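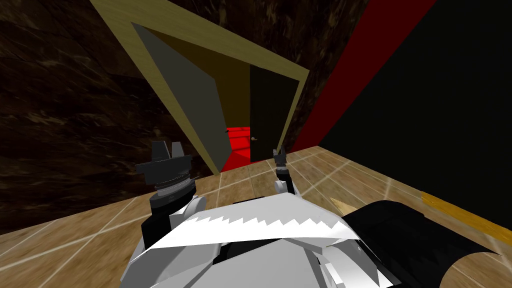 *Page last changed: Sun 16 July*

## Section 4: Setting Up a Group Itinerary

This section explains how to create a group itinerary in the Vavura trip planner, link park admission and hotel reservations to it, and share it with the members of the party. It applies to visits to Drelitville and to stays at the Brandão and Nikside hotels. Guests who are traveling alone may proceed to Section 5.

### 4.1 Before You Begin

The person who creates the itinerary is called the lead guest. The lead guest must be an adult and must hold an active Vavura account. Have the following on hand:

- the confirmation number for each hotel reservation
- the ticket number printed on each admission card, or the number in the purchase e-mail
- the name and date of birth of each member of the party
- an e-mail address for each adult who will receive a copy

> **Note:** Tickets purchased from an outside travel agent can take up to two days to appear in the system. An itinerary may be started before the tickets appear, but ride and dining times cannot be requested until admission has been linked.

### 4.2 Creating the Itinerary

1. Sign in and select **My Trips**.
2. Select **New Itinerary**, then **Group**.
3. Enter a name for the trip. The name appears on every shared copy and may be up to 42 characters long, including spaces.
4. Enter the arrival and departure dates. Include travel days, even when no park visit is planned.
5. Select the hotel. Guests staying with family or off the property should select **No hotel**.
6. Select **Save Draft**.

A draft is visible only to the lead guest. It remains in the account for 16 days after the last change and is then removed.

### 4.3 Adding Members of the Party

1. Open the draft and select **Party**.
2. Select **Add Guest** and enter the name exactly as it appears on the admission ticket.
3. Enter the date of birth. The planner uses it to apply the correct admission type.
4. For each child under 10, select the adult who will be responsible for that child in the park.
5. Repeat for each member of the party, then select **Done**.

One itinerary may hold up to nine guests. Larger parties should create two itineraries and join them with the **Travel Together** option, described in Section 6. Joined itineraries share dining requests but keep separate ride times.

> **Caution:** Removing a guest after ride times have been confirmed cancels that guest's times. They cannot be restored, and a new request will be subject to what remains available on the day.

### 4.4 Linking Tickets and Reservations

1. Select **Link** at the top of the itinerary.
2. Enter a ticket number. Omit the spaces.
3. Match the ticket to a guest from the list.
4. Repeat until a check mark appears beside each name.
5. Select **Hotel**, enter the confirmation number and the last name on the reservation, and select **Confirm**.

If the party has more than one room, enter each confirmation number separately. Rooms at the Brandão and rooms at Nikside can be linked to the same itinerary, but the planner will use only one hotel when it estimates travel time to the park. Select the hotel to be used under **Starting Point**.

Annual passes are linked in the same way as tickets. A pass that expires during the trip will show a yellow flag. Passes may be renewed online or at the guest services window outside the main gate — allow extra time on the morning of the visit if renewing in person. 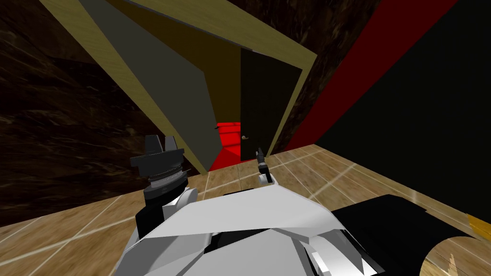

*Fig. 4-2. Left arm with gripper and ribbed wrist joint.*

### 4.5 Planning Park Days

The planner divides each park day into morning, afternoon, and evening. A rest period may be placed in any of the three, and no ride or dining time will be offered during it.

1. Select a day from the calendar strip.
2. Select **Add Activity** and choose **Ride**, **Show**, **Dining**, or **Rest**.
3. Choose the members of the party who will take part.
4. Select a preferred time and one alternate.
5. Select **Request**.

Requests are answered by e-mail and in the planner. A request marked **Waiting** does not hold a place. Height requirements are checked at the ride entrance and are not checked by the planner. Lead guests with small children should consult the height chart in Appendix B before making requests.

> **Note:** In January, several attractions at Drelitville close for maintenance. Closed attractions are shown in gray and cannot be selected. The closure list may change after an itinerary has been saved.

### 4.6 Sharing the Itinerary

1. Select **Share**.
2. Choose **View Only** or **Can Edit** for each adult.
3. Enter the e-mail address and select **Send**.

Each recipient must open the invitation within 10 days. Expired invitations may be sent again from the same screen. A guest with **Can Edit** access may add or move activities but may not remove guests, unlink tickets, or change the hotel.

A printed copy can be made by selecting **Print** and then **Full Trip** or **Single Day**. Ticket numbers are left off printed copies.

### 4.7 Common Problems

**The ticket number is not accepted.** Check that the number has not been linked to another itinerary. A ticket can belong to one itinerary at a time.

**A guest's name does not match.** Select **Edit Name** and enter the name as printed on the ticket. Nicknames are not accepted in this field, but one may be entered under **Display Name**.

**The hotel reservation cannot be found.** Confirm that the correct hotel has been selected. The Brandão and Nikside hotels use separate reservation systems.

**Changes made by another guest do not appear.** Close the itinerary and open it again.

For changes to the dates of a stay, contact the hotel directly. Dates changed in the planner do not alter the reservation.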